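Notes on Changing Our Drinking Water Arrangements

In November our household completed a review of how we obtain, store and use drinking water. The matter had been postponed for several years. I am setting the results down in this post for readers who asked about the filter jug mentioned in an earlier entry, and for my own reference when the cartridge is next due.

Our water comes from the Fonham supply. It is hard, and it leaves a chalky line in the kettle within days of cleaning. The supply is safe to drink, and nothing in this post should be read as a complaint against it. Our concern was taste, together with the condition of the kettle and the coffee maker.

The first option considered was bottled water. We kept a record for one month and found that the two of us were buying more than we had supposed, with the further inconvenience of carrying it up the stairs from the parking area. The recycling bin was full well before collection. This option was set aside.

The second option was an under-sink unit from Trondent. The unit was priced at 335 dollars, with installation charged separately. As tenants we would have required written permission from the building office at Undgate, and the office informed us that any drilling of the countertop would be charged against the deposit. We did not proceed.

The third option, and the one adopted, was a Melnyk jug with a replaceable cartridge. Each cartridge is rated for 200 liters. At our rate of use it lasts a little under two months. The jug occupies most of the refrigerator door, and the mustard and the pickles have been moved to the middle shelf. There was some discussion of this.

Certain practices have been adopted along with the jug. Whoever pours the last glass refills it. The first two fillings from a new cartridge are given to the houseplants. Tea water is taken from the jug; water for pasta and rice is taken from the tap. The date of each change is written on a strip of tape on the lid, as the built-in indicator proved unreliable after the first cartridge.

The kettle has needed descaling once in the past 4 months, where previously it was done every third weekend. The difference in the taste of tea is clear to me and is disputed by the other member of the household, who maintains that the change lies in the brand of tea. Coffee is agreed by both parties to be improved.

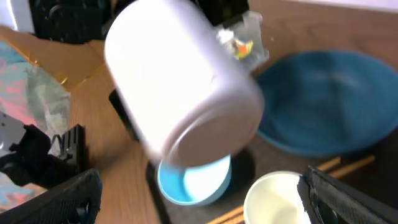

The remaining question is the ice trays, which are still filled from the tap and produce cloudy ice. Each tray holds nearly 300 milliliters, so filling them from the jug would shorten the life of a cartridge only slightly. I intend to try this with the next cartridge and will add the result to this page.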